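April 6, 2019

Bukola came by at nine with the Rallent catalog and a second coffee for me, so I should have known she wanted something. She wants me to sign up for the 21-day sleep plan with her. It costs $147, and for that you get a booklet, a bag of tea and a phone call every Sunday from a person called a rest partner. I asked what the rest partner knows about sleep. She said he had been through the plan himself. So has everybody who ever bought it, I said, and that was the end of that for ten minutes.

I read the booklet after she left. Page 4 says 100 percent of people who finished the plan reported a change. A change in what? I could finish a jar of pickles and report a change. Page 6 says to stop eating at seven, which my mother told me for free. The tea is chamomile with something called Kukell root, and I looked for Kukell root in both of my plant books and didn't find it. Maybe it goes by another name. I'd like to be fair about it.

Still, I slept badly again. Awake at 2:40, then at four, then up for good when the garbage truck came. I keep a list on the back of an envelope and it doesn't show any pattern I can see. Coffee days and no-coffee days look the same. Tuấn says I sleep badly because I keep a list. He falls asleep in chairs, so I don't take his advice on this.

Walked to Delacroix Street for bread and they were out of rye. Called the dentist's office and got the machine. Paid the water bill. Spent an hour on the closet and threw out one scarf.

Tuấn phoned around five. His cousin did the Rallent plan last year and says she slept like a stone by the second week. She also quit her night job in the second week. I pointed this out and he said I was being difficult.

Bukola has until Monday to get the price for two people, and she has asked me twice already. I told her I'd try the one part that costs nothing, the part on page 11 where you lie still and go over a plain, repeating pattern in your head until you drop off. The booklet suggests waves. Waves make me need the bathroom. I'm going to use a floor, pale gray tiles with the long eight-sided shape and a little black diamond where the corners meet, running off at a slant with dark blue beyond the edge. If I get to the blue and I'm still awake, I'm keeping my money. Lights out at 10:30, envelope on the nightstand.

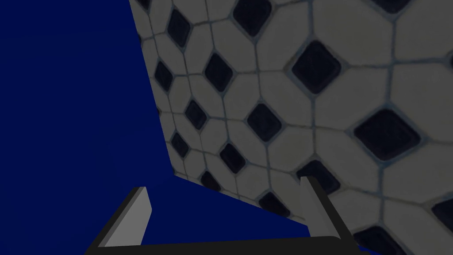
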